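Piltitz Introduces Erwood Slatted Sleeping Mat and Garment Folding Guide

VILLALBA, 21st June - Piltitz, a supplier of bedding and small household goods, has announced the release of the Erwood mat, a woven bamboo-slat surface for raised platform beds. The mat is sold with a printed guide to folding and sorting clothes on the bed. Both items are available now through the Piltitz store in Villalba and through its regular retail accounts.

The Erwood mat is intended for warm-weather use in place of a padded topper. The slats are joined by a woven backing and lie flat without clips or straps. The mat rolls lengthwise for storage and weighs 4 kilograms in the standard size.

Piltitz began work on the guide after reviewing 293 customer responses to a survey on how platform beds are used during the day. Of those, 145 reported that the bed was the main place in the home where laundry was sorted and folded. Fewer owned a table large enough for the purpose.

"We had treated the mat as a sleeping product only," said Zhenhua Ren, product manager at Piltitz. "The survey showed that a firm, level bed surface gets a second use every week. A shirt can be laid out at full length on slats and the fabric stays where you put it. On a soft topper the seams shift when you press down."

The guide covers 15 types of garment, including henleys, T-shirts, drawstring pants and light jackets. Each entry gives a starting position, the order of folds and a finished width suited to a standard drawer. For long-sleeved knits, the starting position is face-up with the placket visible and the body of the shirt spread out. One sleeve is brought in along the side before the other is moved.

Finished stacks are placed along the side of the mat, leaving the middle clear for the garment being folded. Users with a desk fan on the bed platform are advised to place it at the far end and to run the cable along the mat, away from the working area.
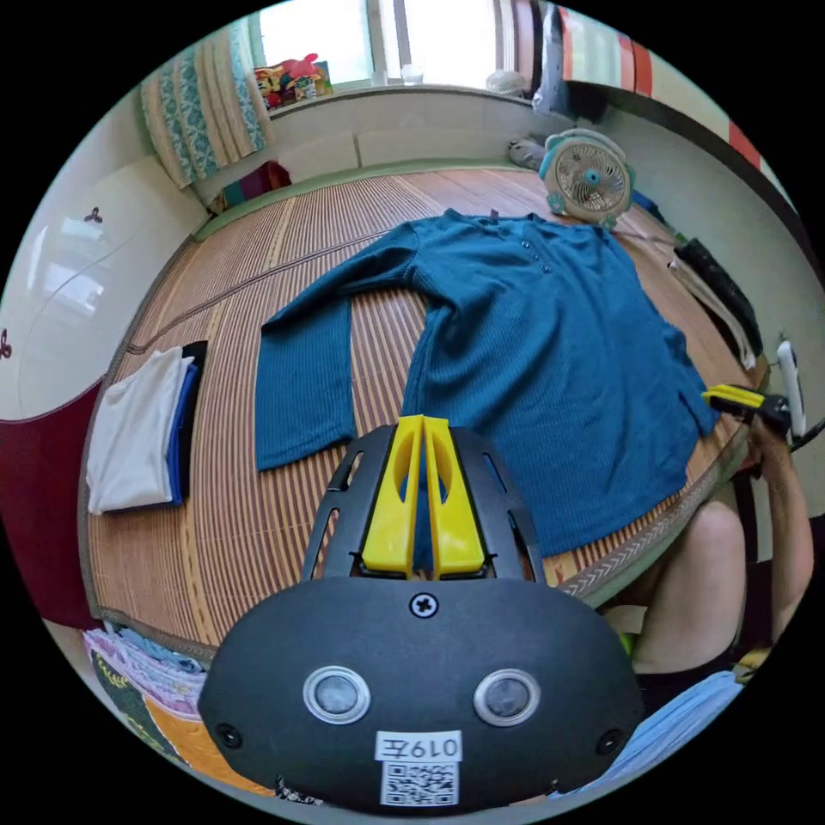
Folding Ribbed Knits

Ribbed fabric is given a separate section in the guide. It stretches across the rib more than along it, and a shirt pulled by the cuffs will come out uneven at the hem. The recommended method is to smooth the body from the collar downward with a flat hand, then set each sleeve by lifting it near the elbow. Buttons on a short placket may be left open or closed, but should lie flat before the first fold.

Care and Availability

The Erwood mat should be wiped with a damp cloth and dried flat, out of direct sun. It should not be machine washed. Damp clothing should not be left on the slats overnight.

The standard size fits most single platforms. A wider version, to be sold under the Trinero name, is in testing, and Piltitz will publish its dimensions when testing is complete. The folding guide will be included with both products and can be requested separately by existing mat owners at no charge.

Retailers may order display copies of the guide with their next shipment. Press samples of the Erwood mat are available on request from the Piltitz office in Villalba.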